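Séance 4 : quand la pince lâche (ou serre trop)

Bon, on reprend où on s'était arrêtés, c'est-à-dire à la fameuse panne de juin. Je vous la raconte en détail parce que je me suis fait avoir comme un débutant, et que j'aimerais autant que ça vous serve !

Le programme s'appelait Yimyam, une petite boucle toute bête : approcher, fermer, soulever, reposer. Il avait enchaîné 471 cycles sans broncher, et moi, tout content, j'étais parti prendre un café. Au retour, bras en défaut, bouteille écrasée, et de l'eau jusque sous le clavier. Dans le journal, un seul message : code 652, dépassement de couple. Merci, très utile. 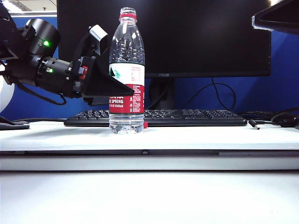 Première hypothèse : le moteur. J'ai perdu deux heures là-dessus (ne faites pas comme moi, commencez par relire le journal depuis le début). C'est Daranee Boonchu qui a vu le truc : la veille, on avait mis à jour la bibliothèque Irkura, et la consigne de force était passée de newtons en pourcentage. Notre « 40 » voulait donc dire tout autre chose. Et pourquoi 471 cycles sans problème, alors ? Parce que la mise à jour n'est prise en compte qu'au redémarrage du contrôleur, et qu'il avait redémarré tout seul pendant mon café.

Ce que je voudrais que vous notiez :

Une LED verte veut dire que c'est alimenté, point. Chez nous, elles sont restées vertes pendant toute la panne.

Les unités s'écrivent dans le nom de la variable. force_n, force_pct, peu importe, mais écrivez-les.

Pas de liquide près de l'électronique pendant un essai sans surveillance. Oui, je sais, c'est moi qui le dis.

L'arrêt d'urgence se teste avant la séance, bras en mouvement lent, les mains hors de la zone.

Pour la prochaine fois, lisez le chapitre 2 du polycopié et essayez de retrouver, dans le journal complet, la ligne où l'unité change.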